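4. 앨범 가져오기와 태그 정리

이 장은 Pleris 음악 보관 프로그램에 자기의 음반을 넣는 방법을 설명합니다. 3장에서 설치와 첫 로그인을 끝낸 분을 위한 내용입니다. 아직 라이브러리 폴더를 정하지 않았다면 먼저 3장의 마지막 단계로 돌아가 주십시오.

4.1 시작하기 전에

음악 파일은 하나의 상위 폴더 안에 모아 두는 것이 좋습니다. 폴더 이름은 한글, 영문, 포르투갈어 모두 사용할 수 있습니다. 다만 이름의 맨 앞에 마침표가 있으면 Pleris는 그 폴더를 숨은 폴더로 생각하고 읽지 않습니다.

읽을 수 있는 형식은 FLAC, WAV, MP3, OGG입니다. 다른 형식의 파일은 목록에 나타나지만 재생은 되지 않고, 제목이 회색 글자로 표시됩니다.

주의: 가져오기를 하는 동안 외장 디스크를 빼지 마십시오. 색인 파일이 손상될 수 있고, 그 경우에는 4.6의 복구 순서를 따라야 합니다.

4.2 앨범 가져오기

1. 위쪽 메뉴에서 "라이브러리"를 누르고 "가져오기"를 선택합니다.
2. 음반이 들어 있는 폴더를 고릅니다. 한 번에 1000곡까지 가져올 수 있습니다. 그것보다 많으면 폴더를 나누어서 여러 번 하십시오.
3. "복사" 또는 "원래 위치에 두기"를 선택합니다. "복사"를 선택하면 Pleris가 파일을 라이브러리 폴더에 새로 저장합니다. 디스크 공간이 부족한 분은 "원래 위치에 두기"를 선택하십시오.
4. "미리 보기"를 누릅니다. 왼쪽에 현재의 태그, 오른쪽에 Pleris가 제안하는 태그가 나옵니다.
5. 제안이 맞으면 "적용"을 누릅니다. 틀린 줄은 체크를 풀어 두면 바뀌지 않습니다.
6. 화면 아래의 막대가 끝까지 가면 "닫기"를 누릅니다.

참고: 미리 보기 화면에서는 아직 아무 파일도 바뀌지 않습니다. 걱정하지 말고 여러 번 열어 보아도 됩니다.

4.3 발매 정보 넣기

한 앨범에는 발매일이 두 개 있을 수 있습니다. 하나는 처음 나온 날짜이고, 다른 하나는 가지고 계신 판의 날짜입니다. Pleris는 이 둘을 따로 저장합니다.

1. 앨범 표지를 오른쪽 단추로 누르고 "앨범 정보"를 엽니다.
2. "최초 발매" 칸에 연도를 넣습니다. 월을 아는 경우에는 월도 넣을 수 있습니다. 예를 들어 Trumero의 첫 앨범은 7월에 나왔으므로 월 칸에 7을 넣습니다.
3. "이 판의 발매" 칸에는 케이스 뒷면에 인쇄된 연도를 넣습니다.
4. "레이블" 칸에는 레이블 이름을 씁니다. 두 회사가 함께 낸 음반은 이름 사이에 빗금(/)을 넣으십시오. "Pacheco/Grultley"처럼 쓰면 두 레이블의 목록에 모두 나타납니다.
5. "저장"을 누릅니다. 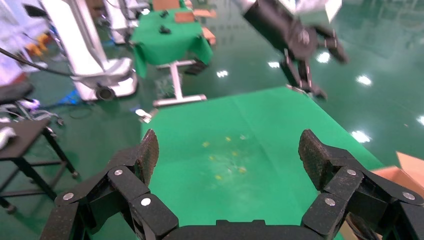 레이블 이름의 철자가 조금이라도 다르면 Pleris는 다른 레이블로 취급합니다. "Pacheco"와 "Pacheco Records"가 목록에 따로 있는 것을 보신 분이 있을 것입니다. 이런 경우에는 레이블 목록에서 두 이름을 같이 선택한 다음 "합치기"를 누르고, 남길 이름을 고르십시오. 합친 뒤에는 자동으로 되돌릴 수 없으므로 이름을 한 번 더 확인해 주십시오.

4.4 연주자와 작곡가

록 음반에서는 밴드 이름만 넣어도 보통 충분합니다. 그러나 재즈나 고전 음악, 그리고 손님 연주자가 많은 음반에서는 역할을 나누어 넣는 것이 나중에 찾기에 편합니다.

"앨범 연주자" 칸에는 표지에 크게 쓰인 이름을 넣습니다. "곡 연주자" 칸에는 그 곡에서만 연주하는 사람을 넣습니다. 두 사람 이상이면 세미콜론(;)으로 나눕니다. 쉼표는 이름의 일부로 읽히기 때문에 사용하지 마십시오.

이름 안에 있는 붙임표는 그대로 둡니다. 가수 Khrystyna-Mariia Boiko의 경우에 붙임표를 빼면 프로그램이 다른 사람으로 등록하고, 그의 곡이 두 군데로 갈라집니다. 키릴 문자로 된 이름은 "다른 표기" 칸에 넣으면 두 가지 문자로 모두 검색할 수 있습니다.

작곡가는 "작곡" 칸에, 가사를 쓴 사람은 "작사" 칸에 넣습니다. 같은 사람이면 두 칸에 같은 이름을 쓰십시오. 비워 둔 칸은 자동으로 채워지지 않습니다.

4.5 장르와 재생 음량

장르는 한 곡에 4개까지 넣을 수 있습니다. 첫 번째 장르가 대표 장르가 되어 색인 화면에 쓰입니다. 순서를 바꾸려면 장르 이름을 마우스로 잡아서 왼쪽이나 오른쪽으로 옮기십시오.

오래된 음반과 새 음반을 섞어서 들으면 소리 크기가 많이 다릅니다. 이것을 맞추기 위해 음량 분석 기능을 사용합니다.

1. 앨범을 하나 이상 선택합니다.
2. "도구" 메뉴에서 "음량 분석"을 누릅니다.
3. "앨범 단위" 또는 "곡 단위"를 고릅니다. 곡이 끊어지지 않고 이어지는 라이브 음반은 "앨범 단위"를 권합니다.
4. 기준값은 70으로 되어 있습니다. 처음에는 이 값을 바꾸지 말고 며칠 들어 보십시오.
5. "시작"을 누릅니다.

참고: 분석 결과는 태그에만 기록되고, 소리 데이터는 변하지 않습니다. 다른 재생 프로그램이 이 태그를 읽지 못하면 그 프로그램에서는 이전과 같은 크기로 들립니다.

주의: 헤드폰을 쓰고 처음 재생할 때에는 먼저 음량을 낮추십시오. 조용한 곡은 분석 후에 전보다 크게 재생될 수 있습니다.

4.6 문제가 생겼을 때

앨범 하나가 두 개로 나뉘어 보입니다.
"앨범 연주자" 칸이 곡마다 같은지 확인하십시오. 이름 뒤에 빈칸이 하나 들어 있어도 앨범이 나뉩니다. 모든 곡을 선택하고 이름을 다시 쓰면 해결됩니다.

표지 그림이 나오지 않습니다.
그림 파일을 앨범 폴더 안에 넣고 이름을 "cover"로 바꾸십시오. JPG와 PNG를 쓸 수 있습니다. 그 다음에 앨범을 선택하고 "새로 읽기"를 누릅니다.

가져오기가 33%에서 멈춥니다.
이전 판에 있던 오류입니다. 2월 19일 화요일에 나온 업데이트를 설치하면 멈추지 않습니다. 업데이트는 "도움말" 메뉴의 "새 판 확인"에서 받을 수 있습니다.

색인 파일이 손상되었다는 글이 나옵니다.
1. Pleris를 완전히 종료합니다.
2. 라이브러리 폴더에서 "index" 폴더의 이름을 "index_old"로 바꿉니다. 지우지는 마십시오.
3. Pleris를 다시 시작하고 "색인 다시 만들기"를 누릅니다.
4. 앨범이 모두 보이는 것을 확인한 뒤에 "index_old"를 지웁니다.

색인을 다시 만들어도 태그는 파일 안에 남아 있습니다. 그러나 별점과 재생 횟수는 색인에만 저장되므로, 미리 "내보내기"로 저장해 두지 않았다면 0부터 다시 시작합니다. 별점을 내보내는 방법은 5장에 있습니다.

한국어 화면에서 이상한 표현이나 틀린 글자를 발견하시면 "도움말" 메뉴의 "번역 의견"으로 보내 주십시오. 번역 담당 Daiane Fontes가 읽고 다음 판에 반영합니다. 화면 이름과 틀린 문장을 같이 적어 주시면 찾기가 쉽습니다.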